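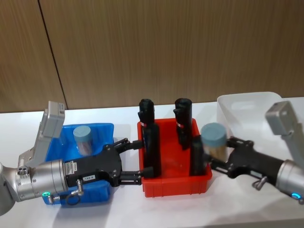 Blue bin, red bin, frosted white bin: three homes for everything that used to roll around the back of the shelf.

Sorting bottles and jars by bin

I held out against plastic bins for years on the theory that a grown adult can remember where the paprika went. Then I emptied one cabinet on a Tuesday and found 11 jars, two of them the same spice, both opened. So now there are bins.

Give each color one job and don't get clever. My blue one takes jars with screw caps. Red is for tall bottles, the kind that go over like bowling pins when you reach past them. The see-through one gets whatever I haven't made up my mind about, and it is always the fullest.

Stand everything upright. A bin with slanted sides will tempt you to lay a bottle down along the slope – resist, or learn how far soy sauce travels.

Tall things go at one end so you can still get a hand in at the other. Dark bottles look alike from above, so put a dot of masking tape on the cap and write on that.

Wipe the bins out every 2 months. Warm water and dish soap will do it, though dried syrup in a corner needs a 19-minute soak (my sister timed it, I didn't ask).

If a jar hasn't moved between two wipings, cook with it this week or let it go.

– Hollis Kasprzak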